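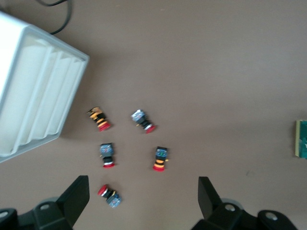

Every few months somebody tells me all red mushroom buttons are the same button. Same hole, same thread, same contacts, buy whichever is cheapest. I've been fixing other people's panels for 14 years and I don't believe it. Thread, I suppose.

Two of the ones on my table have orange and black banding on the body. Others are plain black with a thin white ring. From the front of a panel you'd see a red cap and call it a day. The back end is where the arguments start.

Look at the contact blocks. A silvery gray one, a blue-gray one, a dark blue one. People say blocks swap between bodies. Some do. Some go on with a nice click and sit a hair crooked, and you find out in January when the shop is cold and the saw won't start.

Houda Ouazzani bought a bag of "universal" spares from Younis for her print shop in Flinthorpe. Universal to what? The listing didn't say. I asked the seller twice and got the same product page back both times.

My test is boring. Meter on the normally closed pair, press, watch it open, release, watch it close. Then do it again while wiggling the block. The wiggling is the part people skip.

Of the last 8 I did for Houda, 3 failed the wiggle. Every one of them passed when I held it still. I don't call that a pass, whatever the seller's bench sheet says.

Someone will reply that a red mushroom is a red mushroom and the color tells you it's an emergency stop. No. A red cap tells you somebody put a red cap on it. Does it latch? Does it take a twist to let go? I've opened panels where the "e-stop" was a plain momentary push. Let go and the machine is free to start again.

Also not sold on the printing you get on these blocks. Iason Tsoukalas swears by reading the contact diagram on the side. Fine, if it matches what's inside. I had one from Endach where NO and NC were swapped on the label. Iason says that's one bad unit. Maybe. I only bought one.

Terminals next. If a screw has been cranked down hard once already, I want to know what it was cranked down on. Used blocks with chewed screw heads go in the scrap tin. Lahcen Saber fishes them back out and says I'm wasteful — we've had this fight since Saturday and neither of us is moving.

"So what should I buy?" Buy the body and the block from the same maker, as a set, with a part number you can look up. It costs more. I don't love saying it, I'm cheap.

And for whoever asked about mixing them on one machine because "it's only the one in the back that's different": which one do you think the new hire is going to hit? Make them match.

Houda's panel goes back together tonight. I'm keeping the crooked blocks in a jar with her name on it until the seller answers a question.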